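Home | Threads | Saved | About
Print | E-mail this thread

I gave up coffee in November and I have Opinions now, so settle in. A thread, 1/8

2/8 First thing: I was drinking way more than I thought. I went back through my Vinuvska orders for the year and I'd spent 1056 dollars on beans. On BEANS. My car insurance cried a little.

3/8 I didn't go cold turkey, I'm not brave. I mixed regular with the Preven decaf, a bit more decaf every week, and still had a headache for four days straight. Drink water, go to bed early, cancel whatever you can cancel.

4/8 The afternoons were the hard part. Mornings were fine! But 3 p.m. at my desk with no little walk to the kitchen — awful. So now I take the walk anyway and come back with tea.
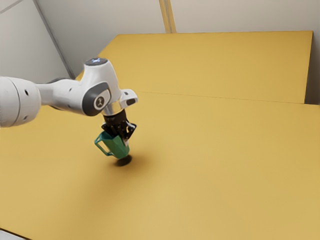

Green mug, yellow table. Mood for the rest of this thread.

5/8 Tea notes, for the people who asked: Leinonen black is lovely but it's still caffeine, so I stop at lunch. Flarkis makes a roasted barley one that smells like toast and I'm on my second box of 80 bags. The mint one tastes like gum. Skip it.

6/8 Sleep! I used to wake up at 4 and lie there planning arguments. Now it's maybe once a week. My sister says I'm also nicer before 9 but she has been wrong before.

7/8 Things I miss: the smell, the diner refills, having something to order when I meet people. A hot chocolate is 500 calories at the place near me and I have made my peace with it.

8/8 Am I done forever? No idea. I had one real cup on a trip last month and my hands buzzed until dinner. If you've quit and gone back, tell me how that went, I'm reading all the replies tonight.

Last updated: Sunday, March 15, 2026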